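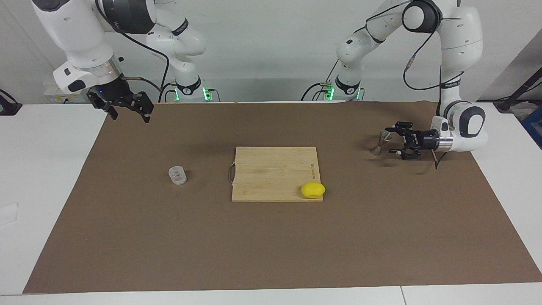
2 min read

The small board keeps its place

A kitchen in Boltthorpe can have 14 knives and one board that gets used every day. Ours is bamboo, small enough to lift with one hand, and it does lemons better than the big one does. It has a loop on one side for hanging.

Set it on a mat so it won't slide — a brown one hides the marks. Keep a clear cup close by for the juice.

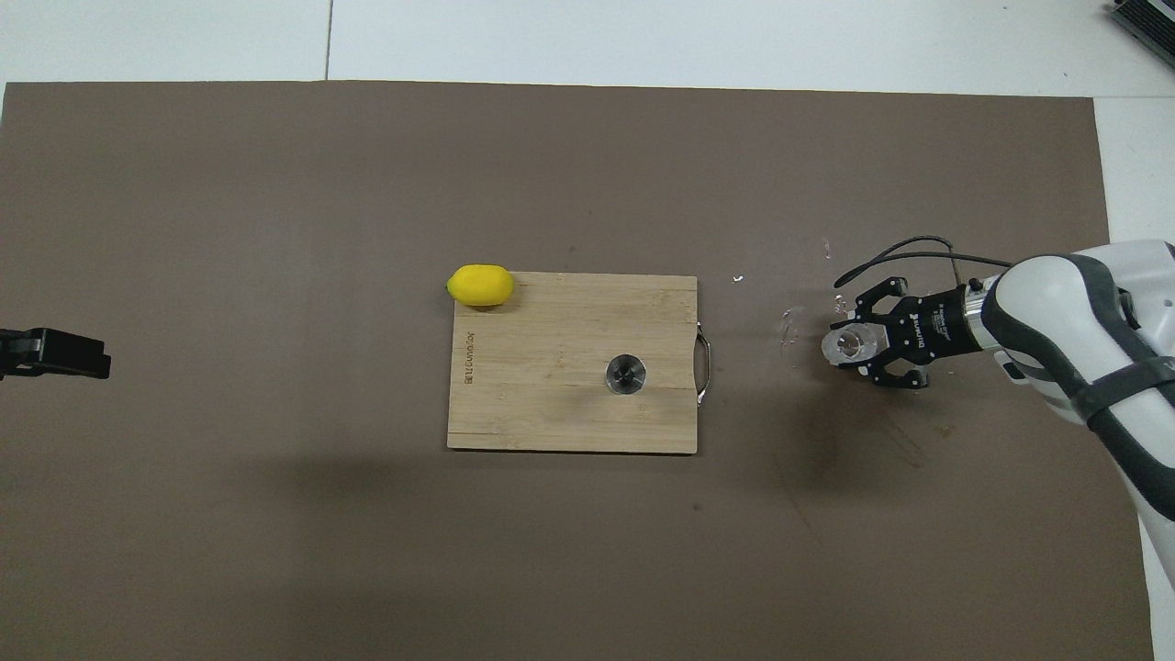
Skimel Monthly, Issue 14, page 36

Cut the lemon across the middle. Wipe the board right after, stand it on edge to dry, and oil it in June and again before winter. Small glass pieces can sit on the board while you work.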